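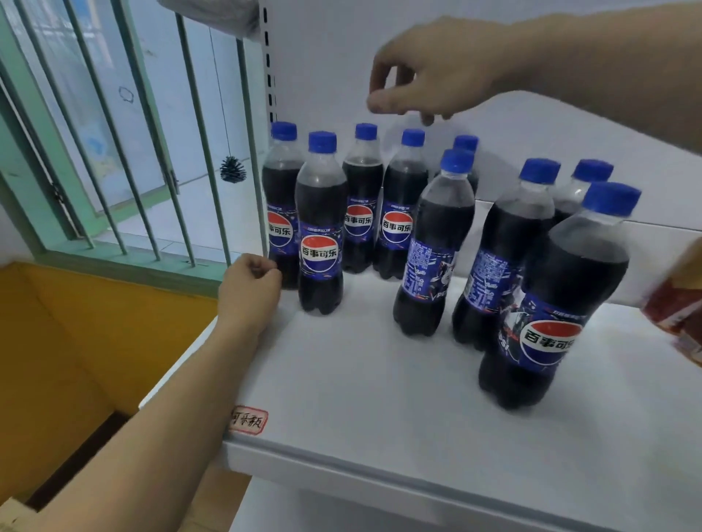

Projects > Food Studies > Student Reports > Sourdough Starters

Keeping a Rye Starter Alive in a Dorm Kitchen

When our class was told to pick a food project for the term, I knew right away I wanted to do sourdough, partly for the bread (of course!) and partly because my grandmother kept a jar going for years and I never once asked her how she did it.

I used 2 starters, one fed with whole rye flour from the Himden mill and one with plain white flour from Jaramillo, the little grocery down the hill from campus. Each jar got 100 grams of flour and the same weight of water at every feeding, and I poured off the extra first, though it hurt a bit to see so much of it go down to the compost. By the end I had gone through some 1,000 grams of rye alone, and my roommate was finding flour in places I would rather not list.

The rye jar was the lively one from the start. It smelled like green apples and then, for a few days, like old socks, and I very nearly threw it out. My lab notes from that week just say "wait," so I waited, and it came back sweet and bubbly. The white jar was slower and never got as sour, but it gave a softer loaf with a crust that my tasters liked better for toast.

For the baking I used 300 grams of starter in each dough and the deck oven in the Endulach building, which runs hot on the left side. I should have turned the pans sooner, and the rye loaf shows it. If I did this again I would also keep a thermometer next to the jars, as the kitchen got quite chilly at night in October and I only have my guesses to go on.

12 shares | 4 comments

Related reports
Pickling Green Beans Three Ways
Imus Valley Honey: A Tasting Study
Does Resting Pancake Batter Matter?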